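Grindcombe Suture Bench - Frequently Asked Questions

What is this project?

A two-armed suturing robot, built in a shared workshop out of secondhand surgical instruments, hobby motors and a lot of evenings. It ties stitches in practice tissue and it's the most fun I've ever had with a soldering iron nearby!
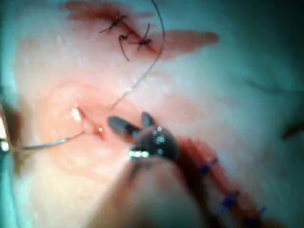 Written by M. Sjögren
Bench lead, Grindcombe shared workshop
Updated February 11, 2021

Can it sew by itself?

No. A person drives both arms from two hand controllers. Passing the needle is the easy bit. Tying the knot is where you start holding your breath.

Where do the motors and boards come from?

The motors are from a kit called Skalidport, and the control board is a Callport with our own firmware on it. Each instrument wrist runs on cables, so most of the build is spools, tension and patience.
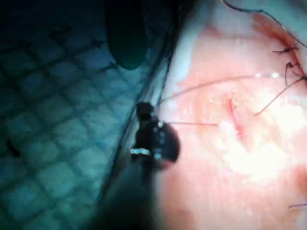

Thread across the pad, beside a short incision.

How much did it cost?

The drive unit for one arm came to $156 in parts. The instruments were extra - keep an eye on surplus auctions, prices jump all over the place.

How long do the cables last?

We restring after 200 stitches, or sooner if a jaw starts to feel mushy. Restringing a wrist took me 33 minutes last time, and I'm getting faster.
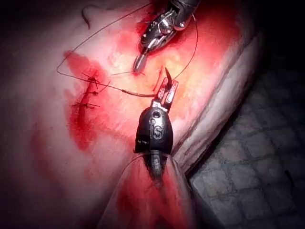 Tilde: I built the same spool block in September and mine kept slipping until I sanded the motor shaft flat on one side. Might be worth adding to the build notes?

Added, thank you! It's step 26 now.

Which stitch should I learn first?

Start with a single interrupted stitch and do it over and over. Leave yourself far more thread than seems sensible, then find somewhere to park the extra before you tie. A loose coil up near the top left, well away from the cut, leaves the middle open for both sets of jaws. Pull slowly once the loop starts to close.
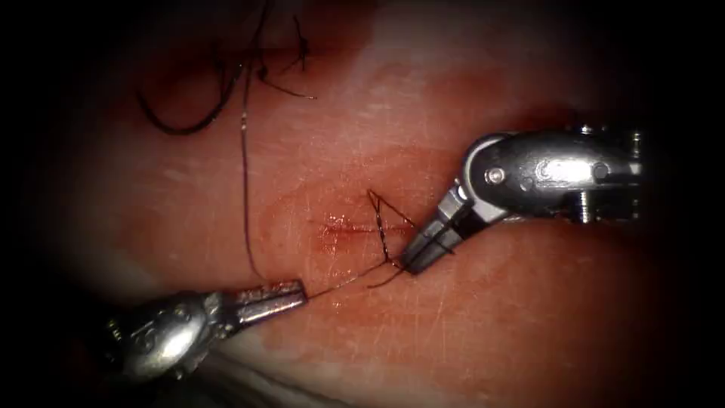

Can I come and try it?

Yes please! Thursday evenings are open bench and beginners are welcome. We set new drivers up with one short cut and have them bring the two jaws in from opposite sides, with bare tissue between the tips, before they pull anything snug. Closed shoes, hair tied back, and bring a snack if you plan to stay late.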